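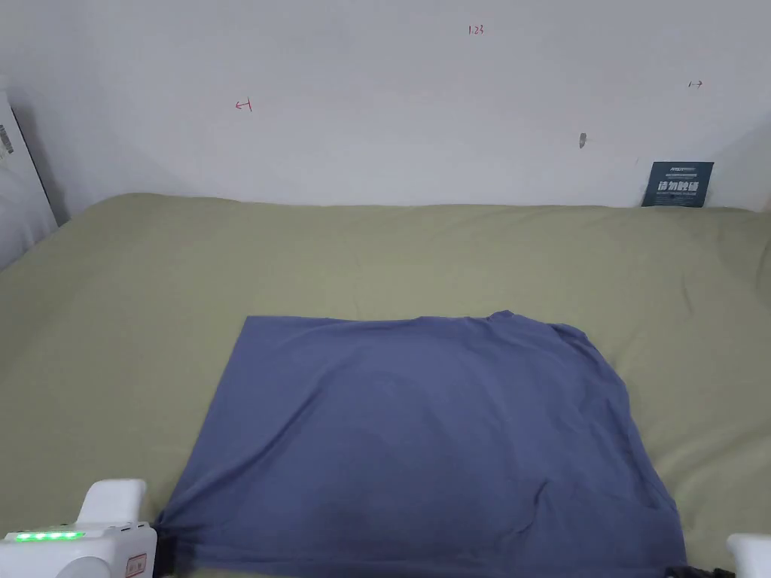 Flallow Flat Sheet

Color: olive green
Sizes: Twin, Full, Queen, King
Sold singly. Pillowcases and fitted sheets are listed separately.

The Flallow is a plain cotton flat sheet made for everyday use. It has a wide hem at the head end and a narrow hem on the other three sides. The weave is a percale, so it feels crisp when new and gets softer over the first few months of washing. If you like a silky or shiny sheet, look at the Rellotel instead.

We have sold this sheet in one form or another since 2000. The current version is cut 4 inches longer than the old one, after many customers with deep mattresses asked for more to tuck in at the foot. Width has stayed the same in all sizes.

Fabric and finish

100% cotton, yarn dyed. No wrinkle-resistant coating is used, so expect some creasing out of the dryer. The hems are double stitched.

Washing

Wash warm with similar colors. Wash separately the first time – the darker shades can give off a little dye. Tumble dry low or hang on a line. Iron while slightly damp if you want a smooth finish. Do not use chlorine bleach. Cotton shrinks a little in the first wash and the sizes listed allow for this.

Matching items

The Rikby pillowcase comes in the same green and is dyed at the same mill. Small differences between dye lots are normal. If you need several pieces to match closely, order them together and write "same lot" in the notes box.

Stock and shipping

Twin and Queen ship within 6 business days. King is out of stock and should be back in August.

Returns

Unwashed sheets can be sent back in the original bag. Washed sheets can be returned only for a fault in the cloth or stitching. Write to Maarja Pētersons at the Kazlauskienė order desk and include your order number. Trade and guesthouse orders go to Justinas Lūse.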